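Pad wear, second round

1st December

I said in June that I would write up the wear test once there was something to report. The rig has been at it since then, with one long gap while I waited for parts from Dornance, and the count now stands at 1475 grasps.

The question was a narrow one. We train the grasp policy on demonstrations recorded by hand, and the hand tool gets used a lot harder than the arm does. If the pads on the hand tool change over the months, does a policy trained on the later recordings behave differently from one trained on the early ones? Illia Hnatiuk thought it would. I thought the differences would vanish in the noise.

We split the recordings into an early set and a late set, 536 in each, and threw the rest away. Same objects, same training settings, two policies. Each one then had 102 attempts on the bench with new pads fitted.

Illia was mostly right. The late policy missed 19 more than the early one, nearly all on thin parts held by a narrow edge. On boxes and bottles I could find no difference worth mentioning. My guess is that people learn to squeeze a bit further in as the corners go, and the policy copies that - but it's only a guess, and Horácio Marinho has a different one about friction that he can write up himself.

Next I want to repeat the thin parts only, with pads swapped halfway through a session, and log pad condition alongside every recording. Thin parts have always been the awkward ones for us. The cream plastic tray is a fair test, as the only sensible place to hold it is the narrow stem just below where it joins the tray, and the right pad with the chipped front edge has to press on the side wall there. I'll put the split lists up when I've tidied the file names. 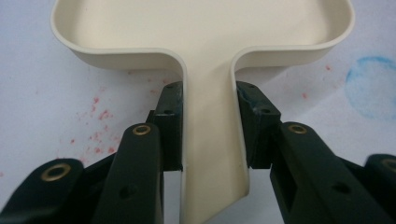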